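3.2 Dishwashing habits and water use at the sink

Household water studies have often treated the kitchen as a single point of use. Meter data can show how much water a home draws in an hour, but they say little about whether it went to rinsing vegetables, filling a kettle, or washing plates. For this reason we combined meter readings with a written diary kept by one adult in each home. The diary was designed by Palumbo and tested in Prindby in February, before the main survey opened in Narkau.

A total of 949 households returned a usable diary. Each diary covered 7 days in a row. Participants wrote down every time they washed dishes by hand, how they did it, and whether the tap was left running. Homes with a dishwasher were kept in the sample, as many of them still washed some items by hand. Diaries with two or more blank days were removed before analysis.

We sorted washing events into two groups. In a batch wash, the person let dishes build up and then cleaned them together in a filled basin or bowl. In a single-item wash, the person cleaned one plate, cup, or pan soon after using it, usually under a running tap. The diary instructions defined a single-item wash as any event with one piece of tableware in the sink (Figure 4). 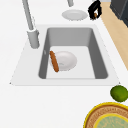
Figure 4. Rendered view of a sink basin with one round plate, corresponding to a single-item wash.

Single-item washes were more common than we expected from the earlier work in Marino. They made up more than 40 percent of all recorded events, and they were spread through the day, with a small rise in the late morning. Batch washes were grouped after the evening meal. People living alone reported the highest share of single-item washes. Homes with children under ten reported the lowest.

The two groups also differed in how people judged their own water use. After the diary week, Mridha held follow-up interviews with 20 participants. Most described batch washing as the careful way to do it, including several whose diaries showed that they changed the water two or three times per wash. Those who washed single items tended to say that the amount was too small to matter. Few had thought about the total over a week.

Two limits should be noted. The diary asked whether the tap was running but did not ask how far it was open, so flow had to be estimated from the meter. Water heating was also left out of this part of the study and is taken up in Section 3.3, using the boiler records from Piltumance.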